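Mercombe – Bench and Booth Checklist, Packing Side
April round
Checked by: Duván Sotelo
Comments read and signed off by: Marisol Chambi

Marks used: OK / Fix / Watch

1. Walkway and access

Floor clear to the door – OK
Shelving fixed to wall – OK
Fire extinguisher on its hook, tag readable – OK
Comment: The tag had slipped behind the bracket. Turned it to face out.

Overhead lights – Watch
Comment: One tube near the door flickers for the first minute. Spare tubes are in the Laizer cabinet, second shelf. Not urgent.

2. Stock for small printed boxes

Boxes stored flat or in trays, nothing stacked above shoulder height – OK
Tray limit 200 boxes – Fix
Comment: Two trays were over the limit and the bottom layer had bowed lids. Moved the extra to a new tray. Please stop at 200 even if the carton holds more.

Crushed corners or scuffed print pulled out – OK
Comment: Pulled 13, mostly from the Diltum delivery. They are in the returns bin with a note on top.

Art print boxes kept apart from plain ones – OK
Comment: The dark prints show fingerprints and scratches more than the others. Wipe with the dry cloth only. The spray leaves a dull patch on the lid.

3. Hand tools and supplies

Knives closed and in the rack – OK
Tape guns, blade guards fitted – Fix
Comment: Guard missing on one Flirus tape gun. Tagged it and took it off the bench. Marisol to order the part.

First aid box complete – Watch
Comment: Low on small bandages, 4 left. Refill before the next round.

4. Wallpapered booth

Wallpaper flat, no lifting at seams or corners – OK
Comment: I ran a hand along the bottom edge on all three sides. The small orange-tan pattern hides marks well, so check it by touch as well as by eye.

Floor panel clean, no grit – OK
Comment: Gray marble pattern. Grit is hard to see against the veining – wipe the whole panel each time, even if it looks clean.

Metal edging along the back of the floor seated, no sharp ends – OK
Front rail bolted down, grooves free of tape and scraps – OK
Comment: Picked a strip of old tape out of one groove with the plastic scraper. Do not use a knife for this.

Vent slots in front of the rail not covered – OK
Lower metal tray emptied – OK

Cables clear of the front edge – Watch
Comment: The purple cable on the left hangs in a loose loop over the front of the rail. It needs a tie near the base with enough slack left for the arm to move.

One box at a time on the floor panel – OK
Comment: Starry Night box, near the center.
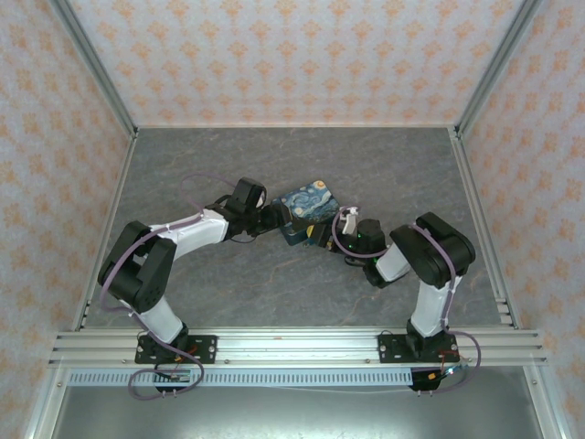
5. End of round

Waste and offcuts taken out – OK
Returns bin labeled – OK
Power strip switch reachable without leaning over the bench – Fix
Comment: Blocked by a carton. Moved it, but it will end up there again unless we mark the spot. Tape on the floor would do.

Time to complete: one hour 10 minutes
Open items: tape gun guard, bandages, cable tie, floor marking at the power strip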